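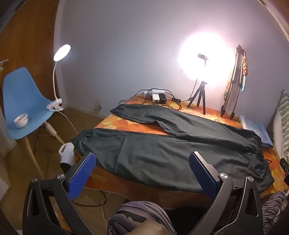

4.3 If the gripper drops or snags a waistband

Elastic waistbands cause most failed folds with the Drorinik hand-held gripper. The elastic pulls back when the fingers close, and the fabric either slips out or works its way down into the linkage. Fault 32 (slip) or fault 39 (finger stall) is saved with the recording.

CAUTION: Do not pull fabric out of a stalled gripper. The fingers can spring closed when the load comes off. Keep your free hand away from the pivots.

1. Stop the recording and hold the gripper still over the bed or table.
2. Ease off the handle until the fingers open. If they stay shut, unplug the cable at the module and wait 40 seconds.
3. Lift the fabric straight up and away from the fingers – never sideways across the arms.
4. Check the blue pads for lint and loose threads. Wipe them with a dry cloth.
5. Lay the garment flat again and smooth out the legs before you pick up the waistband. Take hold of a gathered fold between the two pads, with no fabric behind the fingers. 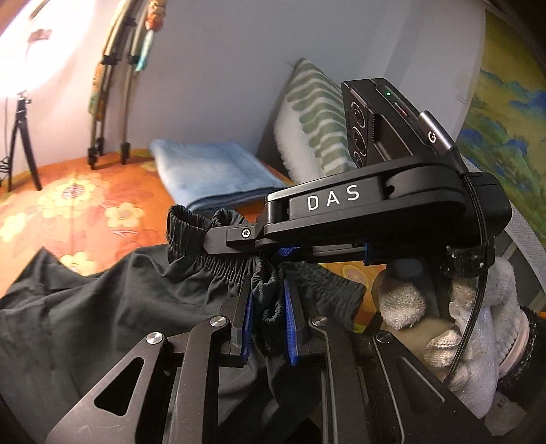 6. Open and close the fingers 4 times with nothing between them. If either finger sticks, stop and tag the unit.
7. Start a new recording. Mark the old one as failed – do not delete it.

Note: Fault 39 twice in one session means the unit goes back to Ilico in Mikville. Send the fault log to Ningsih Sopacua with the unit.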